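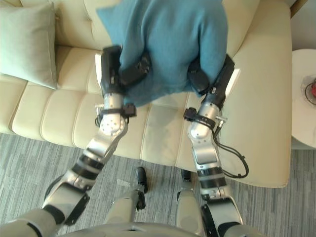
So I finally made it to the open house at Vasska, the coatings plant out in Brarkumden, and I'm still finding flecks of gray primer on my good sneakers! Angelica Dagdag from the tint lab took our group through, and she talks fast, so bring a notebook if you go.

We started in the mixing hall (loud, ear plugs by the door) and then spent most of the morning at the drawdown bench, where they pull a strip of wet paint over a black and white card to check how well it hides. I got to try two and made a mess of both. Their low-odor trim enamel, Pukano, levels out so nicely that I want it for my stair rails. The exterior line got less time than I'd hoped, and my question about recoating over old oil paint got a quick "sand it first" before we moved along.

Parking was $2, lunch was a very decent bean soup, and I came home with a fan deck I absolutely did not need. They're opening the doors again in November.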